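August
By Tretbridge Communications

TRETBRIDGE RELEASES ERNEX 2 DEMONSTRATION SOFTWARE WITH TWO-ARM DISHWARE TASKS

Tretbridge has released Ernex 2, the second version of its software for recording robot task demonstrations by hand guidance and by remote control. The release adds synchronized recording for two-arm stations and comes with a first set of reference tasks, named Skerkwood, in which one arm handles a piece of dishware and the other handles a sponge.

Ernex 2 replaces the single-arm recorder in the first version. Existing station files can be opened in the new version and are converted on first use. The earlier recorder will stay available for download, but will receive only security fixes.

Two methods of demonstration are supported. In hand guidance, the operator holds the robot arm itself and moves it through the task while the joints are set to a low-resistance mode. In remote control, the operator moves a pair of input arms and the robot arms follow. Both methods write to the same file format: joint positions, gripper opening, gripper command and camera streams, all stamped against one station clock. A demonstration can begin in one method and finish in the other, and the change is marked in the file.

Soft objects received particular attention during development. The distance between gripper fingers says little about a sponge, which folds as the fingers close and can be held securely at widths that would drop a rigid part. In Ernex 2 the operator's commanded opening and the measured opening are stored separately, and the difference between them is kept for every time step. Training code can use either value or both. The first version stored only the measured opening.
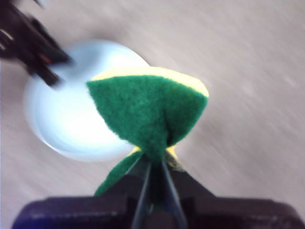 Wrist camera view of a kitchen sponge folded between the gripper fingers. The second gripper is at upper left, over the dish.

Wrist cameras are treated as primary streams in the new version. In the earlier software they were optional and could drift against the fixed cameras by several frames during long recordings. Ernex 2 checks alignment at the start and end of each demonstration and refuses to save a file that falls outside the station's tolerance. The tolerance is set by the user. Motion blur is left in the stored streams, and no sharpening or stabilization is applied at any stage.

The Skerkwood reference set was recorded under remote control at the company's Hà station, a two-arm installation with fixed and wrist cameras. Operators at Hà completed 122 demonstrations, of which 107 are included in the published set. The remainder were held back after review for incomplete camera streams or for a grasp that did not meet the written task definition. The held-back recordings can be requested by licensed users who are working on error detection.

Each Skerkwood task is divided into 3 phases: approach, joint handling and return. Phase boundaries are entered by the operator with a foot switch during the demonstration and can be corrected afterward in the review window. Both the original and the corrected boundary are kept. Tretbridge recommends that users train on the corrected boundaries and use the originals only to measure operator delay.

In the joint handling phase, both arms carry an object at the same time. The operator has to control two grips and the spacing between the objects, and small errors in timing between the arms are easy to introduce. Earlier practice at many stations was to record each arm in turn and merge the results. Ernex 2 does not support merged recordings in two-arm tasks. Both arms must be live and under command for the file to be accepted.

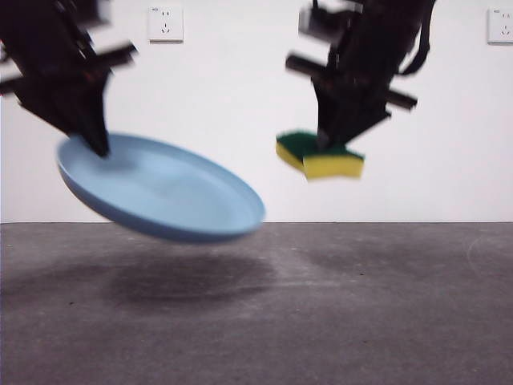 Fixed camera view with both arms carrying: light blue plate on the left, sponge on the right.

The plate is held by its rim in the Skerkwood task definition. Tilt is permitted within a range stated in the task file, and the operator is free to choose the approach angle. The company chose wide limits for the first release so that the published demonstrations would include normal variation between operators. Users who need a narrower task can filter the set by tilt, by grip location or by total duration.

Latency between the input arms and the robot arms is logged throughout a remote session. If the delay passes the station limit, the operator hears a tone and the affected section is flagged. Recording continues. Reviewers can then accept the section, trim it or reject the demonstration. The same tone is used in hand guidance when an operator pushes a joint close to its travel limit.

Scene reset has also been brought into the software. A reset template is a still view from a fixed camera, stored with the task and shown as a faint overlay on the operator's display. The person resetting the station places the objects to match the overlay, then confirms. Ernex 2 saves a new still at confirmation, so the starting layout of every demonstration can be compared with the template later.

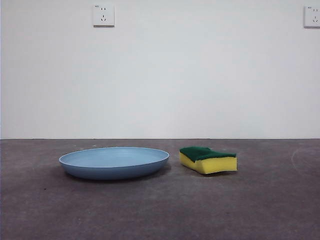

Light blue dish and sponge side by side, viewed by a fixed camera. The green scouring layer of the sponge faces up.

Templates can be strict or loose. A strict template asks for position and orientation to match. A loose template asks only that the listed objects lie inside a marked region, with any stated face upward. Both kinds are supplied with the Skerkwood files, along with the task definitions and review notes. Object models are not supplied. Tretbridge advises users to repeat the tasks with dishware and sponges available to them locally and to record the dimensions in the station file.

Ernex 2 runs on the same workstation hardware as the first version. Two-arm recording with wrist cameras requires a wired connection between the workstation and both arm controllers, and wireless links are blocked by default. Drivers are included for the arm types listed in the release notes. Sites with other arms can write their own driver against the published interface, which has been simplified since the first version and now consists of one state call and one command call per arm.

Known limits of the release are as follows. Hand guidance of two arms by one person is possible but has been tested only at slow speeds. The review window does not yet display force data, although the data is stored where the arm provides it. Exported video is limited to one camera per file.

The software is available from August to holders of a current Ernex license at no added charge. The Skerkwood set is distributed separately and may be used for research and internal product development. Redistribution requires written permission from Tretbridge. An update with additional reset tools is planned, and sites that wish to test it ahead of release can apply through the Ernex support desk.

About Tretbridge

Tretbridge develops software for recording, reviewing and managing robot demonstrations. Its products are used at research and production sites with one-arm and two-arm stations.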